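Home Pantry Guides > Storage > Set-up

Setting Up Your Plumach Can Shelf, Section 2: Sorting and Loading
June – by Efua Agbeko

Before you load the shelf, please sort the cans by date. 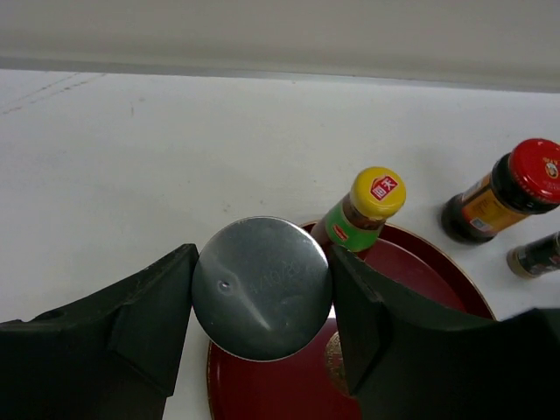 Mariama Sowah wrote to us that she loaded everything first and sorted after, and she had to take out all three rows again, so she asks that this section stays before the loading section. We agree with her.

What you need: the assembled shelf, a soft cloth, a marker pen and the row labels from the small bag.

1. Put all cans on a table. Wipe each one with a dry cloth.

2. Look for the date on the end of the can. The printing is often faint – turn the can slowly under a lamp until you can read it.

3. Write the month and year on the label side with the marker.

Note: Some makers print the day first and some print the month first. If you are not sure, use the earlier date.

4. Lay the cans in the row on their side, latest date first. The earliest date must be at the front, near the stopper.

5. Push the row gently from behind. The cans should roll forward freely. If they stop, raise the back foot 2 turns.

6. Stick the row label on the front rail.

CAUTION: Do not load more than 26 kg on the whole shelf. Fill the bottom row first, otherwise the shelf can tip forward.

CAUTION: Do not store cans that are swollen, leaking or rusted at the seam. Throw them away unopened.

Note: The Barros extension rail holds 20 more small cans. Attach it only when the shelf is fixed to the wall (see Section 4).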